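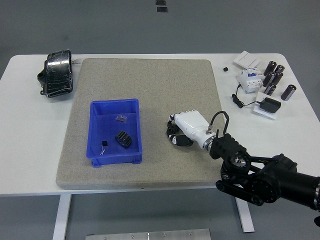
How big a yard do I need for the 14-foot Climico outdoor movie screen?

If you can park two cars side by side with their doors open and still walk past them, you have the width. For depth you want the screen at one end, a decent gap, and then your chairs. My own yard in Hovthorpe is narrow and a bit lopsided, and the screen fits fine along the back fence.

Climico 14-Foot Inflatable Movie Screen

Posted in September by Babita Tiwari

Search the shop
Search
Clear

I've been selling home movie gear long enough to be a little grumpy about inflatable screens. They sag, they wobble, and the blower is usually so loud that you miss every quiet line in the movie. So when the first Climico came in I set it up behind my house fully expecting to send it back. We watched a whole creaky old haunted house picture on it instead, and my neighbor Manju Tripathi leaned over the fence halfway through to ask if she could bring her kids around (she could, and she brought chips, so everybody won).

The first thing I noticed is how flat the picture stays. The screen itself is a separate sheet that clips onto the inflated surround with 8 elastic loops, and you can tighten each loop on its own. I get a small ripple in the lower left corner if I rush it. If I go back and snug up that one loop, the ripple goes away, and faces look like faces again! The sheet comes off for washing too. Cold water, mild soap, hang it over a line, don't put it in the dryer. I put one in the dryer. Please learn from me.

The 14 feet is measured corner to corner across the picture, the same way a TV is measured, so don't go out with a tape and expect to find it along the bottom edge. The surround adds more on every side. If you're squeezing it between a garage and a tree, send me your measurements before you order and I'll tell you whether I'd try it.

What about the noise?

Well, it's a blower, and it runs the whole time the screen is up, so you will hear something. The Climico comes with a long air tube, which lets you put the blower well off to the side or behind a shed, and that makes a bigger difference than any of the "whisper" stickers I've seen on other boxes. From the front row I can hear it during silent bits. From the second row I stop noticing. I'd still run a proper speaker instead of the tiny one inside your projector, whatever screen you buy.

Setting it up

The first time, give yourself 40 minutes and start while it's still light. Lay out the ground sheet, roll the screen out face up, connect the tube, switch on the blower and let the thing stand itself up. It does a funny slow-motion stretch, and kids go nuts for it. Then peg the ropes, clip on the sheet and go find your extension cord, which will be somewhere you didn't leave it. It goes a lot faster once you know which end is which. I marked the top of mine with a strip of red tape.

It's much easier with 2 people. I've done it alone and I ended up hugging one side of it like a drunk uncle at a wedding, so if you can grab a friend, grab a friend.

Wind is the one thing I'm strict about. A light breeze is fine with all the ropes pegged. If the branches are really moving, take it down and watch indoors. It's a big sail! The same goes for rain: the blower and your projector both need to stay dry, and I won't replace a blower that's been left out in a downpour.

Which projector goes with it?

Most people already have one, and most of the ones people already have are okay after dark. A dim little projector will look washed out at dusk no matter what screen you point it at, so either wait for the sky to go properly black or spend more on brightness. I keep the Gernineo on the shelf as the one I'd pair with this screen. It handles subtitles nicely, and the focus ring doesn't creep while you're watching. If you have an older Šimko, that works as well, but put it on something solid, as it likes to slide down on its front foot.

You can project from the back if you want, so that kids aren't forever running through the beam. The sheet is thin enough for that. You lose some punch in the dark parts, so I'd do it for cartoons and keep spooky stuff on the front.

In the box

The inflatable surround, the sheet with its loops, blower and air tube, ground sheet, ropes, pegs, a patch kit and a carry bag. The bag is generous, so you won't have to fold everything the way the factory did. The projector, speaker and extension cord aren't included.

Borrow before you buy

I keep a demo screen for local folks to try overnight. Call after 10 a.m. and ask for me or Tarun Bhatia. He knows the blowers better than I do and will happily talk your ear off about heist movies. Bring it back folded, or at least roughly bag shaped.

Returns are fine if the sheet is clean and the pegs are all there. If a seam lets go, call me first and don't reach for the duct tape, because it leaves a gummy mess that the real patches won't stick to.

Contact us | © Babita Tiwari Home Movie Gear, Hovthorpe | Back to top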